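Kvam hand-held gripper, tried at the Conivdale open day

Went over to Conivdale for the open day on March 29, 2019. Two hours, 10 stations, way too many people by the coffee. Only one I really wanted was the Kvam, so thats where I stood. Quick notes before I forget.

Feel. Lighter than the old Vomar, grip sits better in the hand. Linkage opens wide and both fingers move together. My wrist was still tired after 17 minutes – the Vomar gets me in ten, so fine.

Pads. Best part. Ribbed blue, set at an angle, and they hold on to slippery stuff. Table had a soft pink cloth on it and a box of small packets next to it, plus a pouch and some sliced bread in plastic. Pouch was easy, pick it up by the end. Bread is the real test. Squeeze like you mean it and you get a dent. Took me a few goes to get a clean lift.
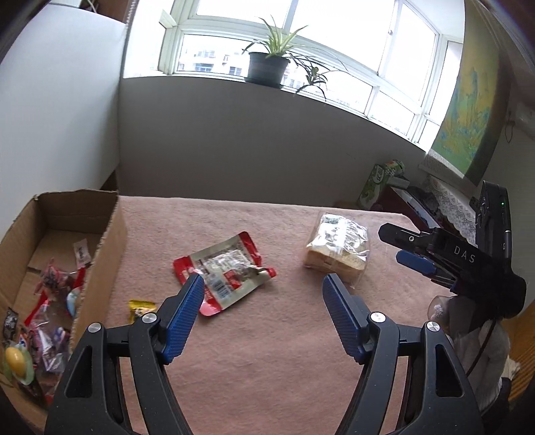
What bugged me

No stop on the closing travel. You're guessing how hard you pinch, and a beginer will flatten things. Small packets lying flat are a pain too, the finger tips are a bit thick to get under them. Staff said a thinner tip is coming in August. We'll see.

Price

62 a day to rent from Staltholm, pads extra. Extra! On a tool where the pads are the whole point.

Would I rent it? Yes, for soft packaging. For boxes and cans I'd keep the Vomar.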